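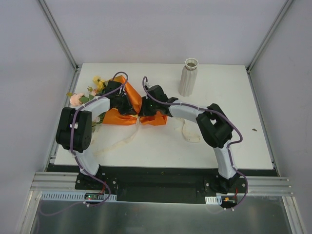 Clukness opened by asking for the gathering point to be fixed before any talk of ribbon. Its shops had sent back bouquets in which the wrap was pinched too high, so that the sheet stood open like a funnel and the lower stems slid. Trotov replied that the height had never been written down and agreed to take the point first.

**Bouquet wrapping, working meeting**
Tuesday, December 25, 2018, packing room, Trotov
Represented: Trotov (chair and minutes), Clukness, Pelkonen, Dukance

Minutes of the previous meeting were accepted with one change: under item 4, "tape" should read "ribbon".

## 1. Gathering point

Agreed that the neck is formed directly below the lowest flower heads, with the wrap pinched there and held until the ribbon is on. The sheet may cover the outer flowers on one side but must leave the front open. Clukness wanted a fixed measurement from the cut ends. Pelkonen objected that stem length differs between deliveries, and the measurement was dropped.

The instruction sheet will say "at the narrowest point of the bunch". Trotov to reword step 3.

## 2. Wrapping sheet

The orange stock stays in use through December. Dukance reported 300 sheets on the shelf and a further delivery confirmed, quantity not yet known.

Creasing was discussed at some length. Fine wrinkles from handling are accepted. A hard fold across the front of a finished bouquet is not, and the sheet should be turned so that the fold falls at the back. Pelkonen asked whether sheets could be stored flat instead of rolled. Trotov has no drawer wide enough — Dukance will quote for one.

Sheets are to be laid with one corner pointing away from the packer. Bouquet goes on the diagonal. No change from current practice, but it was missing from the instruction sheet.

## 3. Table surface

The white top shows every trimming, hair and scuff, and Clukness considered this an advantage. Wiping between batches was agreed, a batch being 20 bouquets. Brushing loose bits under the next sheet is to stop.

Ribbon is to be kept at the far side of the sheet, clear of the paper, with the tail lying toward the packer. Loose coils are allowed on the table if the cut end can be found without lifting the coil.

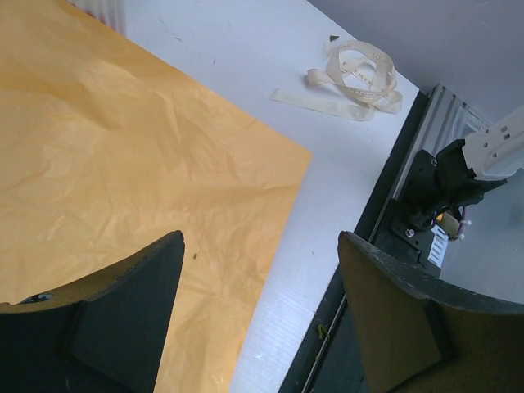

## 4. Ribbon

Cream ribbon with the gold-brown print is retained. Pelkonen noted fraying at the cut. Trotov uses general scissors at present and will try a slanted cut on the next batch. Heat sealing was raised and not pursued.

Cut length was set at 23 inches for the standard bouquet. Clukness asked for the print to face outward on the finished bow. Agreed for the front loop only; the tails may fall either way.

## 5. Returns

Clukness listed 11 returned bouquets. Most had a slack neck. The remaining ones had torn wrap near the tie, and it could not be settled whether this happened at packing or in the van. Clukness will mark the crate number on any further returns.

## 6. Actions

- Trotov: reword step 3, add the corner and diagonal note to step 1, try the slanted cut.
- Dukance: price for a flat drawer, confirm the sheet quantity.
- Pelkonen: send the ribbon width used on its own small bouquets.
- Clukness: crate numbers on returns.

## 7. Other business

Pelkonen asked for a second waste bin by the door. Agreed, Trotov to order.

Next meeting to be set once the sheet quantity is confirmed.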